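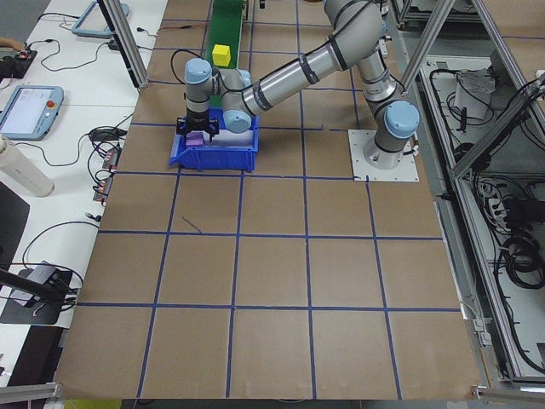 Brown paper and blue tape, with the blue bin left of centre.

THE CLUNDBERG FERRY

Missed it by the length of a ute. Minttu could see the ramp going up, the bloke in the orange vest not looking at her on purpose, and her own hand out the window waving like that ever stopped a boat.

Next one two hours. She turned the engine off. Turned it on again for the heater. February and she needed the heater, that was Clundberg for you, wind straight up off the strait and into your ears.

On the passenger seat, Dad's accordion. Seatbelt on it. She'd felt stupid doing that in the driveway and then hadn't been able to drive off until it was done.

The phone went. Ignacio.

"You on it?"

"No."

"Minttu."

"There was a truck. Sheep everywhere past Terkton, I sat there twenty minutes."

"He's paying cash, he wants it by four, he said four."

"I know what he said."

Ignacio Sorensen had been married to her sister for nine years and divorced from her for three and still did the family's selling. Cars, the boat, Mum's dining table. He had a gift. He'd got 2000 for the accordion from a man on the island who'd never even heard it, and she'd said yes on the phone with a mouthful of toast, because the roof was the roof and the roofer wanted paying.

She hung up. Ate half a sausage roll. Got pastry on the case and wiped it off with her sleeve, then with the other sleeve.

A knock at the window. Old woman, big parka, thermos under one arm.

"You miss it too?"

"Just."

"I miss it every week. I think he waits til he sees me." She bent down and looked across. "Who's your friend?"

"Accordion."

"I can see it's an accordion, love. I've got eyes. Mrs Oyelaran. I'm in the green wagon. You want tea, my heater's better than yours."

It was too. The wagon smelled of dog and oranges, no dog. They sat with the tea and watched the ferry get smaller. Mrs Oyelaran had a box of seedlings on the back seat and a son on the island who didn't want seedlings.

"Do you play?"

"No. Dad did. Badly." Minttu thought about it. "No, he was good. He only knew about six songs. He'd play them at Christmas and then someone would say play another one and he'd play the first one again, slower."

"And you're taking it over to who?"

"A man. He's buying it."

"Ah."

Just that. Ah. Then she poured more tea.

A gull walked along the bonnet. The kiosk lady pulled her shutter down, put it up again, shouted at someone inside. Minttu found she was telling the rest, quick, not looking round. How he'd worked 2 jobs, nights at Weltico on the loading dock and Saturdays at the tip, and how he carried the thing on the bus because he didn't trust the car. How there was a key near the top that stuck, and he used to sing that note insted, very loud, and they thought that was how the song went. She was about nineteen before she heard it done properly, at a wedding, and thought the band had left a bit out.

"Sing it then."

"What?"

"The note."

"I'm not singing in a car park."

"You're in my car. It's not the car park in here."

So she did. It came out cracked and much too high. Mrs Oyelaran laughed until she had to put the thermos lid down, and then Minttu was laughing, and then she wasn't, she had her wrist against her eyes and the tea was going all over the seedlings.

"They like tea," said Mrs Oyelaran.

The phone. She let it go, then answered.

"There's a quarter past boat," Ignacio said. "Extra sailing. I rang them. You'll make it if you get in the lane now."

Cars were already starting up. The bloke in the vest was dragging cones. Lane two, lane three, a camper van having trouble with reverse.

"How much was the roof again?" she said.

"You know how much."

"Does he do it in bits? Like monthly?"

Nothing on the line for a while. Wind. A telly going somewhere behind him.

"He might," Ignacio said. "I could ask him. I could — look, I'll ask him. What do I tell the fella on the island?"

"Tell him a key sticks."

She went back over to her own car. The windows had fogged up. She got in, fixed the seatbelt where it had ridden up over the case, and sat there in the wrong lane with the indicator going while the van finally sorted itself out and somone behind her leaned on the horn.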